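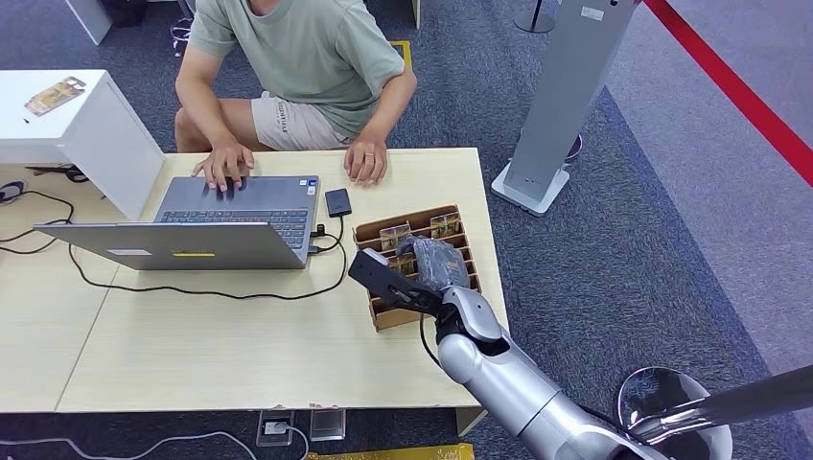 Laptop and cardboard organiser on the desk.

Sketport workshop, 18th April

Fairing trial for the Brelora track kit, third fitting. The left panel was offered up to the standard subframe and fouled the radiator bracket by 9 mm. The bracket was slotted by 3 mm and the panel trimmed at the lower edge — clearance is now acceptable at full lock.

Odometer reading at start of work: 1533 km. Ulix rearsets fitted; the gear linkage remains stiff and is to be stripped again. Kermani have been asked to supply the tail unit in plain primer. Brake fluid to be changed before the first 100 km of road running.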